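Felton Teaching Station: Set-Up and Operator's Guide
Section 3: Recording the bin and paper task

Revised 4/3/25 by Nuria Calvo. Please throw away any older printouts, as the names of the save folders have changed.

Before you start

If you have worked through Section 2, your station is already switched on, both arms have been through their start-up stretch, and you are sitting comfortably with the handsets within reach. If any part of that isn't so, do go back and sort it out first. It is tempting to press on, and we have all done it, but an awkward chair shows up in the recordings far more than you would think.

In this task you guide the two hands through putting a ball of paper into a small bin with a lid. Each go from start to finish is called an example. The learning software, Notora, takes in a great many examples and works out from them how to do the job by itself, so what we want from you is plenty of ordinary, tidy goes with small natural differences between them. You needn't be fast, and you certainly needn't be perfect.

3.1 Laying out the table

1. Clear the table of everything that doesn't belong to the task. Mugs, pens and handset covers are the usual culprits.

2. Check that the bin is held firmly by its tape. Give it a gentle nudge with one finger. If it shifts at all, replace the tape before you record anything, and press the new strip down well with your thumb.

3. Crumple one sheet of scrap paper into a ball and put it down on the right-hand side of the table, well clear of the bin. Printed paper is fine. Try to make the ball small enough to go through the opening without pushing, and large enough for the right hand to get its fingers round.

4. Bring the left hand over beside the bin and let the right hand wait low down, near your own edge of the table. Leave a little air under the fingers of both hands.

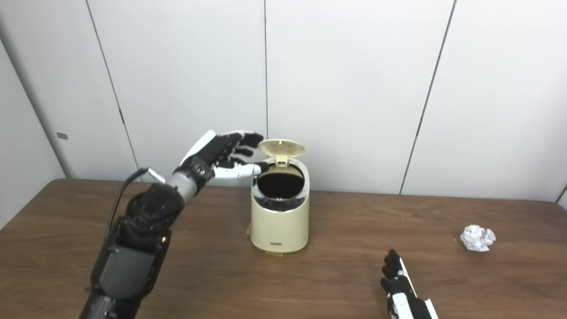 5. Look through the headset view and make sure you can see the bin, the paper and at least the fingers of both hands. It doesn't matter if the right wrist is out of view. If the paper is out of view, move the paper and leave the headset alone, or you will have to do the view check in Section 2 all over again.

Note: Please vary where you put the paper from one example to the next. A hand's width this way or that is plenty. Keep it on the right, though, as this task is recorded with the right hand doing the picking up. The left-handed version has its own folder and its own section.

3.2 Working the lid

The lid is the part that new operators find fiddly, so allow yourself some practice before recording. There are two kinds of example in this task, and Notora needs both: those that begin with the lid standing open, and those that begin with it closed, where the left hand has to deal with it first.

6. For a closed start, bring the left hand in over the bin from the left, with the fingers pointing up and out of the way. The thumb does the work here.

7. Lower the thumb until its tip meets the lid close to the left edge, then press gently. Small movements of the handset are best. If you feel the handset buzz you are pressing harder than you need to, and it is worth easing off and trying again. 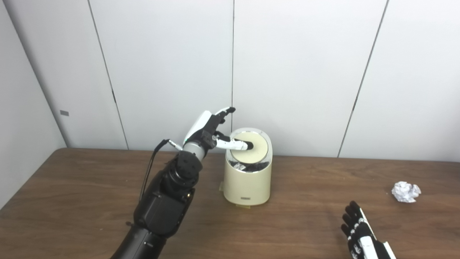

Figure 3-2. Left thumb on the lid, near its left edge.

8. Pause for a moment once the thumb is where you want it. The pause helps Raquel Seixas and her checking team, who go through the recordings afterwards and mark where one stage ends and the next begins.

9. Move the left hand away to the left before the right hand comes across. Both hands will fit over the bin together if you are very careful, but a knock between them stops the arms and spoils the example.

Caution: Never reach in with your own hand to help the lid along while the arms are live. Press the yellow pause pedal, wait for the tone, and only then put your hand over the table. This applies even if you are quite sure the arms are still.

Caution: Mind the thin cable on the outside of the left arm. If it looks pulled tight when you bring the arm across, stop and let whoever is on the Mathebula desk know.

3.3 Recording an example

10. Set the starting position again, exactly as you did in steps 3 and 4. You will be doing this a good many times in a session, so it pays to find a comfortable rhythm with it — most people settle into one by the second or third go.

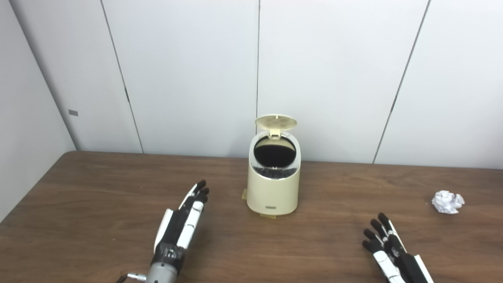
Hold the hands still for 2 seconds before you press Record, and for 2 seconds again when you have finished. The software trims the ends by itself, but it needs those quiet moments to know where to cut. If you sneeze, or somebody opens the door and you look round, simply press Discard and start again. Discarded examples aren't counted against you in any way.

11. Press Record. Carry out the task at a calm, even pace: lid if needed, then paper, then drop.

12. Open the right hand fully over the bin when you let go. A half-open hand often keeps hold of the paper.

13. Press Stop, then choose Good, Unsure or Discard on the Clirkus panel. If the paper missed the bin, choose Unsure and type a word or two in the box.

14. Take the paper out (pedal first, please) and begin again from step 3.

Note: A normal session is 18 examples, followed by a proper break away from the headset. Change the paper ball when it goes soft.

3.4 If something doesn't look right

The left hand drifts while you are holding still: rest both handsets in their cradles and run the short zero check.

The Clirkus panel shows code 3896: the recording was not saved. Your earlier examples are safe. Repeat the last one and carry on.

The lid won't stay where you want it: pause the arms, set it by hand and use an open start for the rest of the session. Make a note of this in the session log so that the closed starts can be made up later.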